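August, by Flor Rivadeneyra

So I finally moved the perception stack off the old pipeline, and I want to write it down while I still remember which parts hurt. If you've been reading along you know the project is called Ccori, it takes apart dead desktop computers (slowly!), and most of my evenings this summer have gone into the piece of software that decides where the fingers should go next. I'm a planning person by training. I came to perception the way you come to plumbing, which is to say something was leaking.

The old setup worked like this. The wrist camera sent a picture, a detector drew boxes around the parts it knew, we matched those against a model of the case, and the planner got a tidy list of objects with poses. Lovely on the test tower we'd been using since spring. Then Darelton sent over a pallet of office machines, all from different years, and the tidy list turned into soup. Cables were the worst of it. A cable has no pose! It has a shape that changes when you look at it funny, and my planner wanted six numbers.

For a while I handled that by pretending cables were a fat blob you couldn't enter. That keeps you safe and also keeps you out of pretty much every computer ever built, because the people who assembled them ran wires straight across the one spot you need. On one tower the planner looked at the drive cage, thought for a good long time and came back with no path at all. I could see a path. My nephew could have seen a path.

What I've got now is a cost instead of a wall. Every pixel gets a label (board, sheet metal, cable, connector, drive, "I dunno") and a confidence, and that gets smeared into a 3D grid where each cell has a price. Sheet metal is basically infinite. Board is very expensive. Cable is somewhere in the middle, and it gets cheaper if the motion runs along the cable and pricier if it runs across, so the planner prefers sliding past a bundle to plowing through one. That along-versus-across bit took me two weekends and I'm unreasonably proud of it.

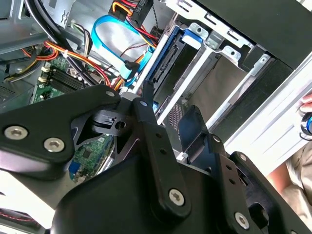
Wrist camera view, going in by the drive cage. The blue SATA cable is my favorite thing to segment and the black bundle is my least favorite.

Let me complain about black for a second. Our gripper is black. Half the cables are black. The connectors are black and the gaps between things are dark too, so to a network that has only seen so many computers it's all one big moody shape. The first version of the labeler kept deciding that our own finger was a cable and then refusing to move, on the grounds that it was already touching one. I laughed, and then I spent a Sunday not laughing.

The fix is boring. We know where the gripper is, we have the joint angles and the CAD, so now I render the gripper into the camera image and mask those pixels out before the labeler sees them. I'd put it off forever because the mask was never quite lined up. Turned out the hand-eye calibration file was stale, and somebody (me) had hard-coded a path to it back in the first prototype. With a fresh calibration I grow the mask by 5 pixels and that covers it.

Training data, since a few of you asked: 1,678 labeled images, all from the wrist view. I did try mixing in overhead shots and it made things worse, probably because the wrist camera is so close that everything looks huge and half hidden. I used a labeling tool from a little outfit called Bomance, which I like a lot except for the polygon shortcut that sits right next to the delete shortcut. Why. Who hurt you.

Then there's the control side, where I've been a bit sneaky. Even a good cost map is wrong by a few millimeters inside a case, so the last stretch of any reach isn't really planned. The planner gets you to a standoff point, and from there a simple compliant controller takes over and creeps in along the approach direction. If the force goes over a threshold it stops, backs off the way it came and marks the spot as expensive in the grid. Then we replan. It's dumb, I love it. Each bump makes the map a little more honest, and the second try usually comes in from a noticeably different angle.

Numbers, because I promised some last time. I ran 116 reaches toward drive bays across the Darelton machines. The old planner refused 37 of them outright. The new one refused none, although a refusal is a safe sort of failure and a bump isn't, so please don't read that as a clean win. Some of those reaches needed several replans, and I capped it at up to eight before it gives up and beeps for me. I haven't sorted out which bumps were bad labels and which were bad depth. The logs have it all, I just have to sit down and go through them with coffee.

Replanning is also slower than I'd like. Most of the time goes into rebuilding the whole grid after every bump, even though only a tiny patch has changed, which is silly and entirely my own doing. Incremental updates are next on the list. After that I want to separate power leads from data cables in the labels. They bend so differently, and a flat SATA cable will happily get out of your way where a fat tied bundle just pushes back.

I'm giving a short talk about this at the Parnavstead meetup, evening session, and I'll put the slides up afterward along with the masking code. It's one Python file and it needs a README. If you've done the cable cost thing some other way, please write to me, especially if you found a decent way to guess which end of a cable is attached to something. I have three ideas for that and I don't trust any of them yet.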